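Briltik ruft Greifsoftware Kassa zurück: Roboter hielt Flaschenböden für Verschlüsse

Stornandale, Dienstag, 31. August 2021. Die Briltik GmbH zieht die Version 3 ihrer Greifsoftware Kassa mit sofortiger Wirkung aus allen Anlagen zurück. Betroffen sind 32 Roboterzellen zum Sortieren und Einstellen von Getränkeflaschen. Verletzt wurde niemand. In Mitleidenschaft gezogen wurden mehrere Flaschen, ein Hallenboden und das Selbstvertrauen der Entwicklungsabteilung.

Der Fehler ist schnell erzählt, auch wenn seine Suche länger gedauert hat, als uns lieb ist. Kassa entscheidet anhand der Bilder einer kleinen Kamera am Handgelenk des Roboters, wo bei einer Flasche oben ist. Das klingt nach einer Aufgabe, die man einem Kleinkind überlassen könnte. Seit der Umstellung auf Version 3 im Mai hätten wir das besser auch getan. Steht eine durchsichtige Flasche kopfüber in der Halterung, erkennt die Software den gewölbten Boden unter bestimmten Lichtverhältnissen als Schraubverschluss, meldet eine korrekt eingestellte Flasche und beginnt mit der Arbeit am vermeintlichen Deckel. Der Greifer setzt an und dreht. Der Boden einer Flasche lässt sich bekanntlich nicht abschrauben. Die Software war anderer Ansicht und erhöhte das Drehmoment.

Aufgefallen ist das Verhalten in der Versuchshalle von Sirnelel, unserem Standort für Dauertests. Dort rutschte in einem Nachtlauf eine Flasche aus der Halterung und platzte auf dem Boden. Der Roboter meldete den Vorgang als erfolgreich abgeschlossen. Bis zum Schichtbeginn meldete er noch weitere Erfolge, und der Boden klebte entsprechend.

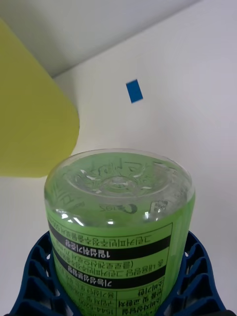

Kassa prüft für die Lageerkennung vor allem die Kontur, also die Frage, ob am oberen Ende etwas Rundes mit einem Rand sitzt. Bei einer umgedrehten Flasche mit hellgrünem Inhalt ist genau das der Fall: ein runder, klarer Boden, ein kleiner erhabener Ring in der Mitte, Rippen drum herum und auf den Kanten helle Lichtreflexe. Für ein Programm, das Deckel sucht, ist das ein ausgesprochen hübscher Deckel. Dass gleichzeitig das gesamte Etikett auf dem Kopf stand, hätte als Hinweis dienen können. Die Schrifterkennung war allerdings in Version 3 aus Gründen der Rechenzeit abgeschaltet worden, und zwar von uns. Mit koreanischer Schrift wäre sie nach damaligem Stand ohnehin nicht zurechtgekommen, weder aufrecht noch kopfüber.

Zur Eingrenzung hat Briltik den Ablauf mit 440 Greifversuchen nachgestellt. In 13 Fällen hielt die Software den Boden für den Verschluss. Wir haben intern darüber gesprochen, ob sich diese Zahl als Erfolgsmeldung formulieren lässt, und uns dagegen entschieden. Eine Anlage, die beim falschen Ende einer Flasche kräftig zupackt, muss abgestellt werden, bis der Fehler behoben ist.

Ein zweiter Mangel wurde bei derselben Gelegenheit gefunden. Die Drehmomentbegrenzung, die in solchen Fällen eingreifen soll, war vorhanden und funktionierte einwandfrei. Sie wartete jedoch auf eine Fehlermeldung der Lageerkennung. Die Lageerkennung hatte keinen Fehler zu melden, denn sie war mit sich vollkommen zufrieden. Künftig misst die Begrenzung selbst und fragt nicht mehr nach.

Was Betreiber jetzt tun müssen

Betreiber von Zellen mit Kassa, Version 3, schalten den automatischen Betrieb bitte ab und spielen die Vorgängerversion ein. Sie ist langsamer und erkennt dafür, wo oben ist. Das Installationspaket liegt im Kundenbereich bereit. Wer die Umstellung nicht selbst vornehmen möchte, fordert über die bekannte Servicenummer einen Termin an, die Kosten trägt Briltik.

Bis zur Umstellung gilt für alle betroffenen Zellen: Die Schutztür bleibt während des Greifvorgangs geschlossen, auch wenn die Anlage bereits einen erfolgreichen Abschluss anzeigt. Ausgelaufene Flüssigkeit wird erst nach dem Abschalten des Roboters entfernt. Halterungen, in denen eine Flasche verdreht wurde, sind auf Risse zu untersuchen und im Zweifel zu tauschen. Zellen, die ausschließlich Dosen verarbeiten, sind nicht betroffen. Bei Dosen verwechselt Kassa nach heutigem Kenntnisstand nichts, wir sehen aber noch einmal nach.

Wie es weitergeht

Die korrigierte Version vergleicht die Kontur mit der Ausrichtung des Etiketts und bricht ab, sobald beide sich widersprechen. Außerdem wurde der Bestand an Testbildern ergänzt. Er enthielt bislang fast nur Flaschen, die ordentlich aufrecht standen, was viel über die Ordnungsliebe unserer Entwicklungsabteilung aussagt und wenig über den Alltag an einer Sortierstrecke. Freigegeben wird die neue Version, wenn der Dauertest in Sirnelel ohne Beanstandung durchgelaufen ist. Einen Termin nennen wir vorher nicht, der letzte war zu optimistisch.

Die im Frühjahr verschickte Broschüre mit der Überschrift »Kassa sieht, was Sache ist« wird nicht nachgedruckt. Restbestände können in Stornandale abgeholt werden.

Über Briltik

Die Briltik GmbH mit Sitz in Stornandale entwickelt Greifsysteme und Steuerungssoftware für die Getränkelogistik. Dauertests und Abnahmen finden am Standort Sirnelel statt.

Pressekontakt: Briltik GmbH, Pressestelle, Stornandale

Abdruck honorarfrei, Belegexemplar erbeten.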